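Speaker notes - "Your hands know more than you think"
Evening talk, Weslow Library, May 6, 2025
7 min read

Start without the microphone if the room is small enough. Ask everyone to get their keys out and hold them up. Then ask them to put the keys behind their back and find the front door key by touch alone. Give them a good long moment. There is always laughter, and almost everyone gets it!

Say hello, thank Yvette Charbonneau for the invitation and for the biscuits.

So what did you just do? You didn't picture the key. You ran a thumb along the edge, felt the weight of the bunch shift, and some part of you said "that one". I find this completely wonderful, and I've been finding it wonderful ever since my grandmother taught me to knit in the dark during a power cut one November. She never looked down. I dropped every stitch going, and by the end of the week I was dropping far fewer.

Tonight is about handles, grips and the way we learn to hold things. I'm going to talk about pens, then kitchen knives, then doors. If we run short, drop the doors. (Do not drop the knives, people love the knives.)

PENS

Ask who holds a pen "properly". Then ask who was told off for it at school.

My own grip is dreadful. Thumb wrapped right over, pen leaning on the ring finger. My teacher put a rubber triangle on my pencil and I took it off every playtime. Jocelyn Chisholm, who taught infants in Dalbridge for years, told me she stopped correcting grips unless a child's hand hurt. She would watch the shoulder first - if the shoulder is up by the ear, the child is squeezing too hard. Try it now. Pretend to write your name, and notice your shoulder. Now let it drop and write it again.

Pause here. Let them do it twice.

KNIVES

Hold up the wooden spoon (NOT a real knife, the library was very clear). Show the two usual ways of holding a kitchen knife. Fist round the handle, which most of us do. Then the pinch, with the thumb and first finger on the blade just in front of the handle. The pinch feels odd for a few days and then you can't go back. Dwight Gauthier cooked at the Gumeck for most of his working life and he swears he can tell who trained a person from how they pick up a knife before they've cut anything.

Tell the onion story. Keep it short this time.

The point to bring out is that a handle is a sort of suggestion. It tells your fingers where to go, and your fingers mostly agree without asking you. Some handles suggest one thing only. Some leave you room. A broom leaves you loads of room, and if you watch people sweep you'll see every possible arrangement of hands, all of them perfectly good.

Next slide. Leave it up while you ask people to curl their own fingers round nothing, as if round an upright handle, and see where the thumb wants to settle.

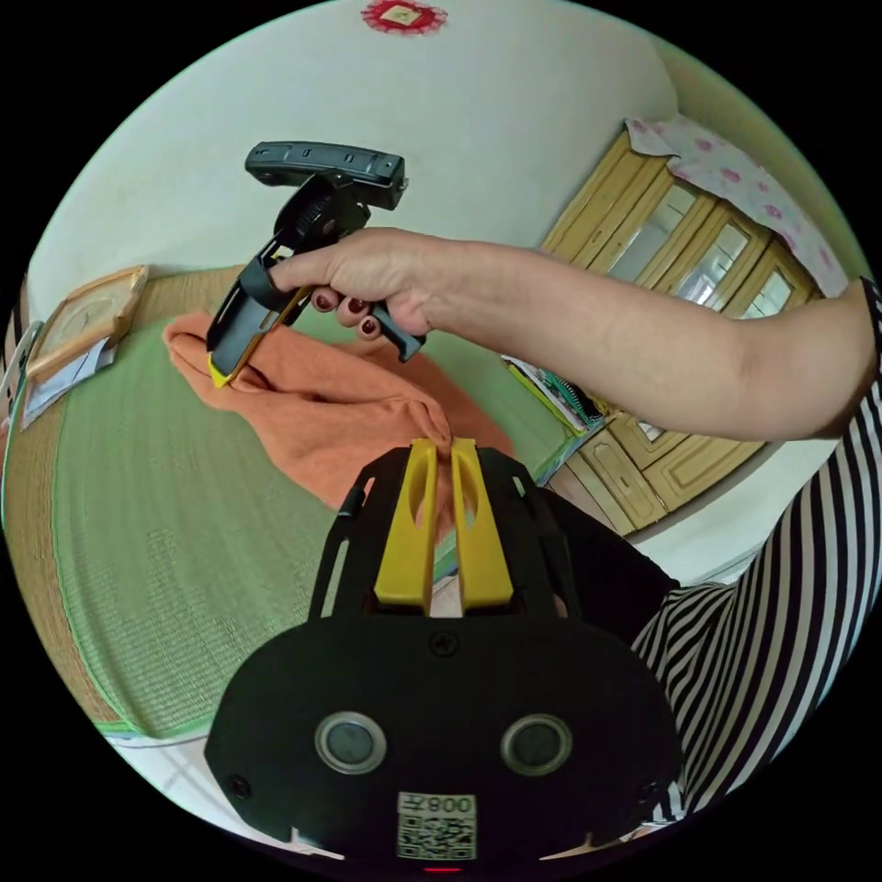

Fingers curled round an upright grip.

Some people's thumbs go over the fingers, some point up. Ask for a show of hands for each. Don't tell them which is right, because I don't believe either is! Mervin Grewal, who makes walking sticks, asks his customers to shut their eyes and reach out before he measures anything, and he carves for whatever the hand does then. He has made 108 sticks and says he can still be surprised by a thumb.

DOORS (if there's time)

Quick one. Think of a door you push when you should pull. Everybody has one. Mine is at the Sæther building, and I've been walking into it for nearly 40 weeks. It has a lovely big upright bar on both sides, and an upright bar says pull to me, every single time, whatever the sign says. Samah El Khatib suggested I hang a ribbon on it. I did, and then I pulled the ribbon.

Ask for their worst doors. Take two or three, no more, or we'll be here until closing.

LAST BIT

Give them something to take home. Pick one thing you handle every day - the kettle, a toothbrush, the bike brakes - and use it with the other hand for a week. It's maddening and great fun. You start to notice all the small work your usual hand has been doing, the little turn of the wrist before the kettle pours, the way the toothbrush rolls over for the back teeth.

Questions. Repeat each one aloud for people at the back. If someone asks about left-handed scissors, yes, they are properly different, and pass the pair round.

Collect the spoon. Chairs go back against the wall under the window.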